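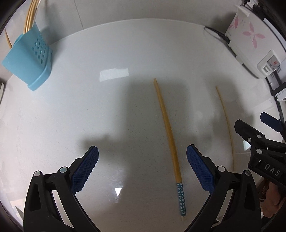 # Shared rulebook for hand-held grippers gets its first full draft

Good news for anyone who records kitchen tasks for robot training: the Allura working group has put out a complete draft of its good practice guide, and it's a pleasure to read. It runs to 16 pages, in plain words, with chopsticks as the running example all the way through.

Chopsticks are a great choice! They're thin, they roll, and a sloppy grip shows up right away. The draft asks for the jaws to be fully open before each approach, and for both finger pads to be checked for wear every 300 grasps. When 2 grippers share a counter, each operator keeps to an agreed side, and power cords stay out of the reach path.

Labs at Sirkico and Magyar tried an early version in the spring and sent back 700 comments. Many of them dealt with how to log a dropped item, so that section has been rewritten from scratch (and it's far clearer now). 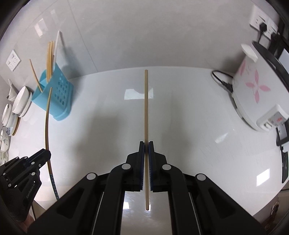
**Standards & Safety**

Comments on the draft are open through June. Drulluvetti will host the reading copy and a printable checklist, both free to use.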